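August. Woke before the alarm, room already warm. Tea, the last of the bread, then the walk along the river side of Pleven to the unit. In by twenty to eight.

Job for the morning was the coffee table — the long white one, not the folding one. It has rocked since it was moved away from the window and I have been putting off the feet. Laid the spirit level across the width first, then along the length. Width good. Length down towards the door end by an amount I would call a third of a bubble. Feet are threaded and the lock nuts had been done up by somebody strong. Penetrating oil, wait, try again. The near one came free with the small spanner, the far one needed the adjustable and a rag. One and a half turns out on the door side, nut back down, level again. Centred. Leant on each corner and it stayed put.

Then the top itself. White shows everything: a ring left to dry overnight goes pale brown and needs more than a wipe. Method as before, warm water and a drop of washing-up liquid, microfibre cloth, second cloth with clean water, dry with a third. I tried bicarbonate paste on one old ring near the middle and it lifted, though it left a dull patch when I looked along the surface with the lights on. Will not use it again on this table. Note for the cupboard door: no bicarbonate.

The wall panel behind is less trouble. Warm brown, fine streaks running up and down, and it hides splashes so well that I tend to forget it gets them. Went over it with a barely damp cloth, following the grain, top to bottom. The cloth came away grey. The panel is from Nerel and their sheet says no standing water at the joints, so I dried the bottom run by hand. No swelling that I could feel with a fingertip.

Xiuying Ren came in at nine with the post and a carton from Flemel, which turned out to be the cups I ordered before the holiday. Black, as asked. We had been on the white ones for months and they vanish on that table, so people knock them over reaching for the sugar. I wanted contrast and I have it.
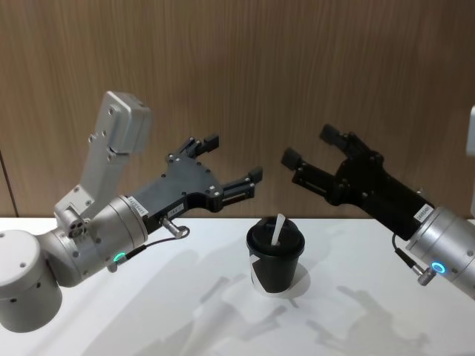 Black coffee cup on the white table, wood-grain panel behind.

Xiuying thinks the black against the brown is gloomy. I think it is legible. We left it there.

Checked the carton against the delivery note. Ordered 30 sleeves, received 30, so no call to make. Two sleeves had been crushed at one end, and I put those at the front of the shelf to be used first. Pulled one cup out of the worst and filled it with water from the kettle, stood it on a sheet of kitchen roll and left it while I did the filter baskets. No damp on the paper when I lifted it. Side seam sound, base seam sound. Rim slightly out of round from the crushing, which matters only if you want it to take a lid, and I don't bother with lids indoors.

Heat through the wall is the weak point. Single wall, so with water straight off the boil I could hold it by the rim and not much else. With coffee brewed and rested for around 9 minutes it was comfortable. Have written to Flemel to ask what a double-wall version costs in the same black.

Coffee was the Cao beans, the new bag. Ground one notch coarser than the last lot, since that one had been choking the filter. Flow was steadier. Taste a bit thin. I shall go back half a notch tomorrow if the grinder will sit between the marks, which it did not like doing last time. Xiuying took hers with milk and said it was fine, but she says that of most coffee.

Stock shelf redone while I was at it: cups at the left, filters in the middle, beans at the right with the older bag in front. Stirrers moved down to the drawer. The sugar tin has a dent in the lid and no longer shuts square, so the sugar has gone into a jar with a clip. Jar wants a label.
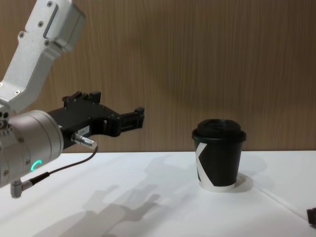
Black paper cup, white tabletop.

One thing I had not thought of with the colour. A drip down the outside of a white cup is obvious and you wipe it before you put it down. On the black I could not see it at all, and found out from the ring on the table afterwards. So more rings, possibly, and a top that shows them. I put a folded cloth by the kettle and will see whether people use it. A tray would be better. Measured for one: forty by thirty centimetres would fit between the kettle and the panel and leave room for the jar.

Back before two. Ate late, slept for half an hour, woke with a stiff neck. To do: the label, the tray, half a notch on the grinder. The level is still in my bag and needs to go back on its hook.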